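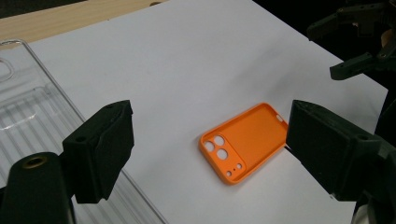

Gifty Laryea

January 27, 2024
Thread: Is anyone really getting drop protection out of a printed case?

I keep reading that you can print your own phone case and skip the $30 ones at the store. I'm not sold. An orange case with a raised lip and three big camera holes looks like a case, sure. Looking like one doesn't tell me what happens when the phone hits a parking lot. Has anyone dropped theirs for real, or are we all just admiring the color?

clodstead_dan
Mine has hit my kitchen tile more times than I'd like. Flexible filament, thick corners. Phone is fine.

Gifty Laryea
Kitchen tile from what height, though? My phone survived two years with no case at all. By that logic air is a great material.

mapletoast
Lol. She has a point, Dan.

clodstead_dan
Counter height. And once off the top of the fridge, don't ask.

printerpat
Depends on the filament. Hard plastic cracks at the corners and passes the shock right through. I'd only use the soft stuff. Dan is right about that and wrong about thick corners, they just snag on your pocket.

clodstead_dan
Get bigger pockets.

wren_221
I bought the Warnard case, the one with "military grade" on the box. Split along the side by May. So I don't see why the store version gets a free pass here. What test did they pass? The box doesn't say.

Gifty Laryea
It doesn't get a free pass from me. I wrote to Warnard and asked for the test and got a coupon back. But at least I can return theirs.

printerpat
You can print another one for pocket change.

mapletoast
After buying a printer. And spending an evening fixing the camera holes because the file was for last year's model. Ask me how I know.

wren_221
Which file? The Liao one has the holes off on my phone too. Flash comes out hazy.

mapletoast
Yep, Liao. I trimmed mine with a craft knife. Looks terrible.

Gifty Laryea
My phone was $700 and I'm not handing it to a file with no drop numbers. If anybody has a before and after from an honest fall onto concrete, post it. Otherwise I'm staying with my ugly rubber one.

clodstead_dan
You first.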